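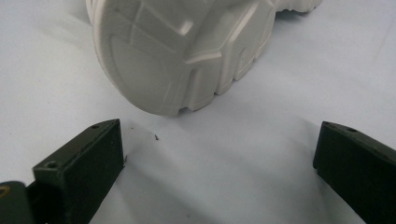 ## Ternar shoe stand: common questions

Most of what people ask us at the counter is covered on this page. If your question isn't here, send it through the contact form and we'll reply within 2 business days.

### What is the Ternar?

A two-tier display stand for shoes, small enough for a shelf, a sideboard or a shop counter. The upper tray has a wavy edge with corners that curl up. The lower tray sits inside the base frame and has a rippled surface. Twisted legs join the two levels.

### How big is it and what does it weigh?

It stands 394 mm tall and weighs 1195 g without shoes. Measure the shelf before you order, and remember to allow for the height of the shoe on top. High-tops need a fair bit more room than runners.

### Which shoes fit?

Adult sneakers, flats, loafers and most kids' shoes. Place them lengthwise, toe to the back or toe to the front, whichever side you want people to see.

Long boots don't suit it. They are top-heavy and will lean.

### What about chunky soles?

They fit on the top tray, but check the underside first. A sole with deep blocky lugs only touches the tray at the high points, so the shoe may rock a little on the raised edge. Turn it a few degrees until it settles. If it still rocks, put it on the lower tray, where the surface is lower and a tumble won't matter.

Very thick soles can also use up the gap between the tiers. Try the shoe on the bottom level before you decide where the stand is going to live.

### Can I put a pair on it?

Yes. One shoe up and one shoe down is how most people do it. You can also stand one on the top tray and lean the other beside the base, which shows the sole and takes up more shelf.

### How should I clean shoes before they go on display?

1. Cover the table. A big sheet of plain white paper is good as it shows up any grit that comes off the tread.
2. Take out the laces if there are any and wash them separately.
3. Lay the shoe on its side and brush the grooves of the sole with a dry brush.
4. Wipe the sole edge with a damp cloth and a drop of dish soap.
5. Let it dry overnight, away from the heater.

Don't put wet shoes on the stand. Water sits in the ripples of the lower tray and leaves marks.

### How do I keep white shoes white?

Keep them out of direct sun. Pale rubber and foam can yellow by a window, even in winter. A soft brush once a fortnight deals with dust in the grooves. Skip the bleach - it makes yellowing worse on a lot of soles.

Shoes moulded with panels and small tabs on the upper collect dust in the corners. A dry paintbrush gets in there better than a cloth.

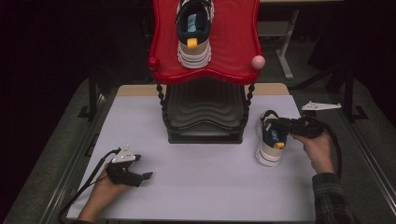 **Anselmo Castaño**
Shop manager, Plistolura
Updated February 10, 2018

### Is the red top tray the standard colour?

Yes, red over dark grey with a black base and legs. It's a strong colour and it looks best under something plain. A navy sneaker with a white sole stands out well against it. We get asked for an all-black version every August when people are doing up spare rooms, and at this stage we don't have one.

### What are the round knobs for?

Decoration. They sit at the front corners of the top tray, a red one on the left and a pale pink one on the right. Please don't lift the stand by them. Pick it up by the base frame with both hands, shoes off first.

### Does it come assembled?

No. There are four steps on the card in the box and you won't need tools.

- Set the base frame on a flat surface.
- Drop the grey tray into it.
- Fit the legs, one each side. They push in with a quarter turn.
- Lower the red tray onto the legs and press down evenly.

If the top tray wobbles, one leg hasn't turned the whole way. Take the tray off and do that side again.

### How do I pick up a shoe without knocking the stand?

Lift from the collar, straight up, and clear the curled edge before you swing it sideways. Don't drag by the heel tab. The stitching on some tabs is light and will let go after a while.

### How do I clean the stand?

Damp cloth, then a dry one. The top tray is glossy and shows fingerprints, so a microfibre cloth is worth having. For the ripples, wipe along the waves. No scouring pads, no methylated spirits.

### Can I stack two stands?

No. The top tray isn't made to carry a frame.

### Do you sell spare parts?

Legs, knobs and both trays, through the shop or by mail. Teodor Lundgren in our workshop looks after these. Tell him which side the leg goes on, as left and right are different.

### Where can I see one?

At the Plistolura counter in Brisbane (4000), near the stairs. Gandevari also has one on its front table, but it doesn't carry the spare parts.

### What if mine arrives damaged?

Keep the box and send us a photo of the damage and the label. We replace the broken part and you keep the rest. Return postage is on us if we need the piece back.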